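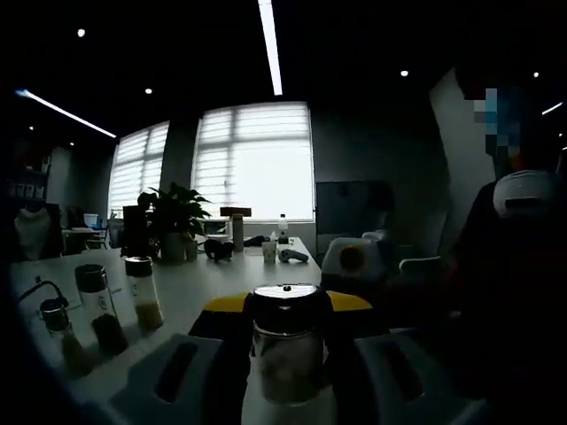 Notebook > Workshop > Natural dyes

March 2022 - Uriel Medrano

Walnut husk again, and I'm so pleased with it! The husks came from the hedge at Cluldale and had been soaking longer than I meant them to, which did no harm at all. I'm keeping the dye liquor in clear glass with a lid from now on, like the jars on the long white table, so I can check the colour against the window without opening anything and letting the smell out (it is quite a smell).

Tangen yarn, 124 g, mordanted in alum overnight. Into the pot at a low heat, lid off, stirred whenever I remembered. After 2 hours it was a proper deep brown, warmer than the Prenier skein from the last batch - that one went greyish on me and I still blame the iron pan. Rinsed until clear, hung in the porch.

Weld next. I weighed out 587 g of dried tops, far more than the recipe asks for, but the Plorkau seed gave us leggy plants last summer and I don't trust them to be strong. Chopped small, simmered, strained through an old pillowcase. Pinch of chalk at the end and the yellow jumped - really jumped, like switching on a lamp. I dipped a scrap of linen as well and it took beautifully.

To do: second dip of the walnut skein in the leftover bath, half of it only, so we can compare. Label everything with pencil on card, the felt tip ran. Madder roots want digging in April if the ground is soft enough. Buy more alum.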